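Notebook, bindery bench, December 2025

Paste trials, second batch. Carried on from the November sheets. Same flour as before (Brenley, plain white), cooked in the small pan, strained twice through muslin. Mārtiņš made the first pot and I made the other.

Pot A: wheat paste only, left overnight with a lid on. Spread well but dragged on the Sfeir paper, and two of the spine linings cockled along the fold. Pressed them again under the heavy board. One came flat, the other is still wavy at the tail.

Pot B: wheat paste with a little methyl cellulose stirred in once cool. Slower to grab, so there was time to shift the lining and get it square. No cockling on the thin paper. On the thick one the edges lifted by morning and had to be pasted down again.

Pressing time was 16 hours for both. Rasmus thinks that is too short for the thick paper and wants to leave the next lot in over two nights. Fine by me, but we need the nipping press back from the front room first.

Brorkimitz cloth: paste came through on the pale grey, not on the black. Try it drier, with the flat brush. Do not use the Ateo board offcuts for this, the grain is marked wrong on at least one sheet.

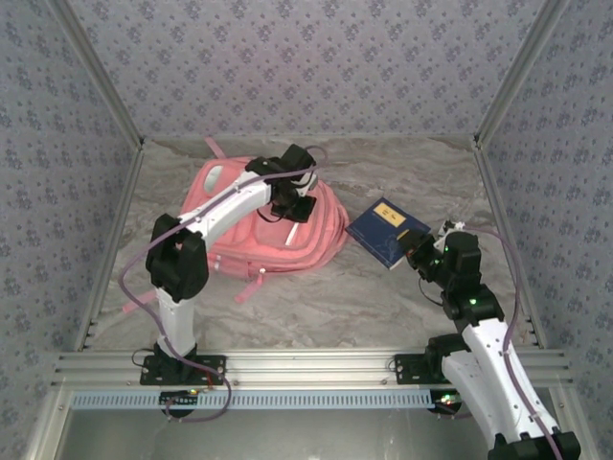
Can Pot B be kept for the next session?
Three days in the fridge at most, and throw it out if it smells sour or goes thin.

Still to do: 6 more linings on the thick paper, cut with the grain running head to tail. Wash the muslin. Ask Rasmus where the bone folders went.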